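Search this list
Enter keywords Go
Atilstead Allotments list, archive

Re: Water butts and the standpipe on the lower plots

On the lower plots question, a member wrote:

> The standpipe by the Limitberg gate was down to a trickle again
> last night at 7. I gave up after two cans. Is it the tap or is it
> the pipe? If it is the pipe I would sooner put in a second butt
> than wait for the council to dig. Has anyone linked two together,
> and does the linking kit from Prusano fit the older square ones?

It's the pipe. The tap was changed in January and the flow was the same afterwards. The run down from the road is old half-inch and it serves 12 plots, so if two people open taps at the top end there is very little left for the bottom. Early morning is better. Before 8 I can fill a can in the normal time.

On the butts, yes, I have two linked and they have been fine through one winter. The Prusano kit fits the round ones without any trouble. On the square ones the wall is thicker and the washer doesn't seat properly unless you clean up the edge of the hole with a file. I used a 30 mm hole cutter and went slowly. Put the link near the top if you only want the overflow, or near the bottom if you want both to fill and empty together. Mine is near the bottom, and the two stands have to be level or the lower butt spills first. I got that wrong and had to empty both.

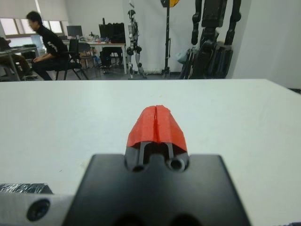

White table, red tips.

Don't bother with sealant on the threads. Hand tight and then a quarter turn. If it weeps, take it apart and look for grit on the washer.

You will also want more roof than you think. My shed is 4 feet by 6 and it takes a long wet spell to fill the pair. The Wong greenhouse on the end plot has gutters both sides and fills one butt in a decent night's rain. If your shed has a felt roof, let the first lot run off after a dry spell, as it comes down full of moss.

Lids on, please. We had mosquito larvae in the open tank last summer, and there are children on the lower path. A bit of old net curtain under the lid keeps leaves out as well.

I have a spare downpipe diverter, the brown sort, and one length of gutter with two brackets. They are under my bench if they are any use to you. The hole cutter can be borrowed too, but I need it back before the end of the month.

Plot 30

2 replies 4 shares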